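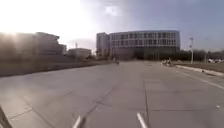

Concrete paving with painted line markings.

Workshop and Garage Tips: Motorcycle Checks Before a Group Ride
Bundthorpe Road Safety Office
Updated June 4, 2018

The following guidance is issued to residents who store and maintain a motorcycle at home. It covers work that can be done in an ordinary garage with hand tools. It does not replace the service schedule in the owner's manual, and where the two differ the manual is to be followed.

Tires
Check pressures when the tires are cold, before the motorcycle has been ridden that day. Use the same gauge each time. Look over the full tread by rolling the motorcycle forward a little at a time, and remove any small stones with a blunt pick. A tire with cracks in the sidewall should be replaced regardless of the tread left on it.

Brakes
Squeeze the front lever and press the rear pedal separately. Either one should feel firm. Brake fluid will strip paint, so cover the tank and fender with an old towel before opening the reservoir, and wipe up any spill at once with plenty of water. Keep chain lube well away from the discs.

Chain
Clean the chain with a soft brush and a cleaner suited to sealed chains. Turn the rear wheel by hand, with the engine off. Riders have lost fingertips by running the engine in gear to save time. Apply lubricant to the inner side of the lower run and leave it overnight if possible.

Lights and signals
Back the motorcycle up to a light-coloured wall or garage door to check the brake light without a helper. Test it with the lever, then with the pedal. Carry a spare fuse under the seat, taped to the inside of the cover.

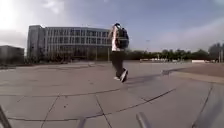
A pedestrian with a backpack crosses the pavement.

Luggage
Pack heavy items low and close to the centre of the motorcycle. Tuck in loose strap ends and hold them with a rubber band or a short piece of hook-and-loop tape. Check straps again at the first fuel stop.

First aid kit
Every rider in a group should carry a kit, and every rider should know where the others keep theirs. Store it where it can be reached without unpacking. At a minimum, include 2 large dressings, gloves, a foil blanket, blunt scissors and a card with emergency contacts. Replace dressings with torn wrappers. Kits left in a garage over winter should be gone through before the season opens and again in October.

Storage of fuel and rags
Keep gasoline in an approved container, away from the water heater. Oily rags should be laid flat outdoors to dry and never left in a heap.

A printed checklist, Form 1041, may be requested from Abla Saliba at the Bundthorpe office or picked up at the Jondodbridge branch counter. Questions about brake or chain work may be directed to Ekrem Keskin, workshop instructor.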